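Preguntas frecuentes sobre papel pintado

¿Hay que quitar el papel viejo antes de poner el nuevo?
Sí, casi siempre. El adhesivo nuevo humedece la capa antigua y aparecen bolsas a los pocos días.

¿Cómo calculo los rollos?
Mida el perímetro y la altura de la pared y añada el salto del dibujo – figura en la etiqueta. En Aguiar hacemos el cálculo gratis si nos envía las medidas.

¿Puedo empapelar sobre pintura plástica?
Sí, si está firme y limpia. Lije las zonas con brillo y aplique una imprimación.

¿Cuánto tarda en secar?
Aproximadamente 30 horas. No ponga la calefacción a tope ni abra las ventanas de par en par.

¿Sirve cualquier papel para el baño?
No. Solo los vinílicos, y lejos de la ducha. La serie Flusis no es vinílica.

¿Puedo devolver rollos sobrantes?
Aceptamos rollos cerrados hasta 8 días después de la entrega, con el tique. Los pedidos a medida no se devuelven.

¿Cómo queda un estampado de flores en varias paredes?
El motivo se repite de una pared a otra y llena mucho. Los tonos grises y amarillos pálidos cansan menos que los vivos.

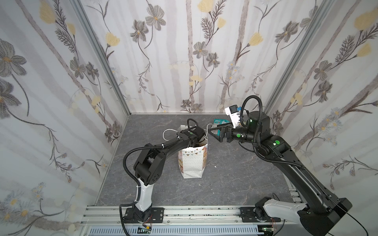 Foto: Kacper Kołodziej / Aguiar

¿Debe casar el dibujo en las esquinas?
En las interiores se pierde siempre algo. Empiece por la pared más visible y deje el desajuste detrás de la puerta.

¿Con quién hablo si falta un rollo?
Con Hường Nông, extensión 3451. Tenga a mano el número de lote.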